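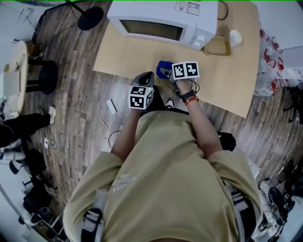

Tukley open day, December 2020

The former Tremier paper mill at Tukley let visitors in for one day, with bookings kept to groups of 30. Our tour was led by Zuzana Machala and lasted 2 hours.

We started in the rag store, then crossed the yard to the beater room. The floor is uneven there and the lighting is poor, so wear proper shoes. The big drying loft upstairs was the best part. Most of the shutters still slide, and you can see right down the valley to the Sirko weir.

The wheel was not turning because the race is being cleared – that work should be finished by March. The shop sells sheets of handmade paper and a short history of the mill, which I bought.

Parking is at the Jistiline end of the lane. It fills up early. The café only took cards.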